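Amholm Gardens — Your Questions Answered

We get a lot of the same questions once the weather turns, so we've gathered them up on one page. If yours isn't on it, do call the office in the morning, when somebody is nearly always near the phone.

How do I get a plot?
Fill in the form at the front desk or ask us to mail you one. We have 200 plots in all, and there is usually a short wait for the sunny ones along the Bevan side. If you don't mind a bit of afternoon shade (and lettuce positively loves it), tell us on the form, and you may well hear from us sooner.

What does it cost?
A full plot is $539 for the season and that covers water, use of the shared tools, and all the compost you can haul. Half plots are priced at half that, as you'd expect. You can pay in two parts, one when you sign up and the other by the end of June.

When does the season start?
We open the gates in March, though the water stays off until the hard frosts are behind us. Plenty of people come early anyway to turn the soil and put in peas — we're always glad to see them after a long winter.

Can I drive up to my plot?
Please leave your car in the lot and use one of the carts. They're heavier than they look when full, so we suggest two smaller trips with bagged soil, and do wear closed shoes on the gravel.

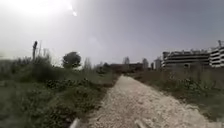 Carts go back to the rack by the gate when you're done, tipped forward so the rain runs out. If you have trouble walking or lifting, let the office know and we'll gladly arrange to have your heavy things brought over.

May I grow whatever I like?
Very nearly! We ask for no mint in open ground, no bamboo, and nothing that will grow taller than your neighbor's patience. Sunflowers are fine on the north end of a plot.

Do you sell plants?
Yes, in April and May. The Wodudis tomato starts go quickly, so come early in the day if you have your heart set on them. Seed potatoes are sold by the pound until they run out.

What if I go away in July?
Ask a neighbor first, and if that doesn't work out, put your name on the watering sheet in the office. We need a week's notice, and please leave your hose where it can be found.

Are dogs welcome?
On a leash, yes, and kept out of other people's beds. There's a water bowl by the office door.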